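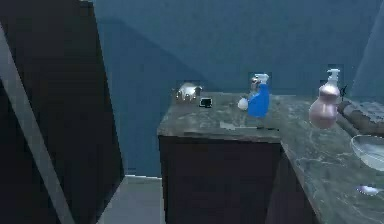
Picking a blue for the bathroom

April 2021

I moved to Pullcombe in September with a list of things to fix, and the bathroom paint was near the bottom of it. The walls were a yellowed cream that somebody had rolled straight over the old color without sanding. It flaked behind the sink and bubbled over the tub. I lived with it all winter and then one weekend I scraped a test patch and could not leave it alone after that.

I knew I wanted a blue with some green in it. I did not know how many of those there are. The paint store in Ruddock had a full rack of them and I brought home a stack of cards, taped them up next to the mirror, and looked at them morning and night. Most of them turned gray after dark. A couple looked like a swimming pool. I threw out the pale ones first, then anything with a name that mentioned the sea.

Sample pots

I bought 5 sample pots. They cost more per ounce than the real paint, but it is still cheaper than buying the wrong gallon. I painted them on pieces of poster board and not on the wall, so I could move them around. Leave a white border on the board if you do this. Without it your eye mixes the sample with the old wall color, and the old wall color in my case was the problem.

The one I chose was the second darkest. It looked too strong on the card and fine on the board. I have read that you should go a shade lighter than you think for a small room. I went darker and I have no regrets so far.

Getting the old paint off

This took longer than the painting. I used a scraper where it was loose and sandpaper everywhere else. The house is old enough that I did a lead test before touching anything. It came back negative. If yours does not, stop there and read up on it properly before you make any dust.

Behind the toilet the plaster was soft in one spot. I dug it out, filled it, waited a day, filled it again because it had shrunk, and sanded it flat. I also washed all the walls with sugar soap. The rinse water was brown the first time, so I did it a second time.

Primer

I used one coat of stain-blocking primer. There was a ring on the ceiling from a leak the last owner had fixed, and ordinary paint would not have covered it for long. The primer smells bad. Keep the window open and the fan on.

The money

My budget was $275 for the whole job. I spent $200 on paint, primer, filler and the sample pots, and the rest went on a better roller frame, brushes, tape and a new vent cover. I came in right on the number, mostly because I already owned a ladder. The brush was worth paying for. I have used cheap ones before and spent the evening picking hairs out of the trim.

Painting

Two coats, with a night between them. The first coat looked terrible. It was streaky and you could see every place I had stopped to move the ladder. I cut in the edges one wall at a time and rolled while the edge was still wet, and that helped on the second coat.

I took the tape off before the paint was fully hard. On the one stretch where I forgot, it pulled a strip of blue off with it and I had to go back with a small brush.

I waited a few days before taking a shower. The can said I could do it sooner, but I had a gym membership to use up.

What's left

The ceiling still needs a second coat. The towel bar is in a box in the hall, and I need longer anchors for it. After that comes the hallway, which has wallpaper, and I have not looked under the wallpaper yet.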